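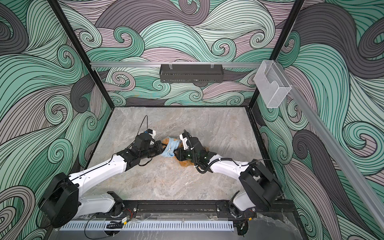 Figure 1. Wave pattern on the walls, marble-patterned tabletop below.

Surface Patterns for a Small Work Booth
Project report, Tomás Vilela and Fernanda Marinho

Our studio course asked each pair to choose one small space and rethink its surfaces. We picked the booth right away, mostly because we both love pattern and had never worked at a scale where you can see three walls at once!

We started with 12 sketches in June and pinned them all up for the class. Solomiia Mykhailiuk, our instructor, liked the tight curls best, and so did we. The final colors are mint green, a paler seafoam, a dusty pink leaning toward mauve, and charcoal gray. Every band has a heavy black contour line. We tried thinner lines first and they went mushy as soon as you stepped back, so we redrew the whole thing (two very long evenings, but so worth it).

Getting the waves to run across all three walls was the hardest part and also the most fun. The left, back and right panels were drawn as one long strip and then split at the corners, where the black posts stand. Gyula Vida helped us work out the split, and our first test print was off by 5 mm on one side.

For the tabletop we wanted something calm. The gray marble pattern has soft white and beige veins, and the beige warms up the pinks in a way we didn't plan at all. Fernanda had argued for plain white. She has since changed her mind.

Storage stayed light. A long, narrow black basket with perforations hangs from the middle of the silver rail on the back wall, held by small clear clips, and a clear acrylic holder sits at the rail's right end. We love the holder, as the waves still show through it.

We asked 17 classmates for comments. Most wanted more pink. A few found the black lines too strong up close, and we would like to try a charcoal outline in the next version.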